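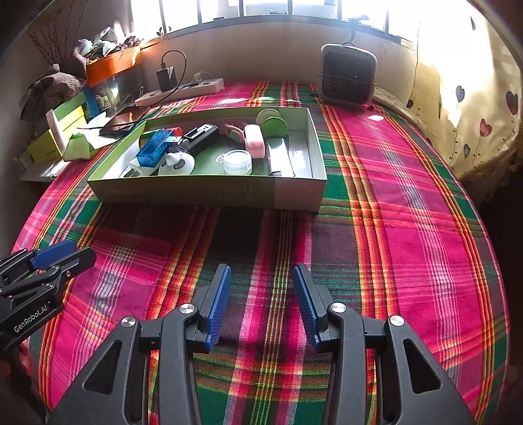

Lekano countertop compost bin, five months in

I've been going back and forth on whether to write this up, but three people in the comments asked what I'm using for food scraps now, so okay! It's the Lekano, the smaller of the two sizes, and I paid for it myself.

Quick background for anyone new: our town only takes food waste in certified compostable liners, and the paper bags I used before got soggy at the bottom by the second day. I tried a lidded pail from Restska (fine, but the hinge snapped) and then a plain mixing bowl with a plate on top, which my sister-in-law Jingyi Lu still makes fun of me for. She's the one who sent me the link to the Lekano.

The idea is simple. It's a bin with vents all the way around, and the liner hangs from a ring inside so air gets at the sides and the bottom. Coffee grounds and carrot peels lose a lot of their moisture that way and the bag stays in one piece much longer. I weighed a full bag one evening (yes, I own a kitchen scale and I use it for garbage) and it came to 1,816 grams. I carried it down two flights of stairs and nothing dripped. With the paper bags I used to run.

Smell is the thing everyone asks about. In winter, I notice nothing at all. If I put in fish skin or onion ends and leave it past the third day, then yes, there's a smell when you lift the lid, and a vented bin is never going to hide that. I keep a container in the freezer for fish and shrimp shells and drop them in on pickup morning. Fruit flies I can't speak to yet, ask me again in July.

Now the liners, which is where I got a little annoyed. Lekano sells its own, and they fit perfectly, but they cost more than I want to pay for something I throw away. I bought a box from Inix with 220 in it and they work fine if you fold the top over the ring twice. They do tear if you yank them, so don't yank. Please check that whatever you buy has a compostable certification your own program accepts! "Biodegradable" on the box doesn't mean the same thing, and our hauler, Deng, will leave the whole cart at the curb if they spot the wrong bags. Ask my neighbor Shaohua Ren, whose cart sat there for a week.

Things I don't love: the ring is fiddly to get back in after washing, and there's a groove under the lid that collects gunk and needs an old toothbrush. The charcoal pad in the lid is supposed to be swapped every so often and I've skipped it so far with no difference that I can tell. Also the light gray stains. Beets, turmeric, tea. I'd get the dark one.

Would I buy it again? Yes, in the dark color and probably the bigger size, now that Wenjie Qin is home from school and eating a melon a day. If you have a backyard pile and walk out to it every night, save your money and keep using the bowl.

Posted 2/18/23. I'll add a note in March once I've tried the thicker liners.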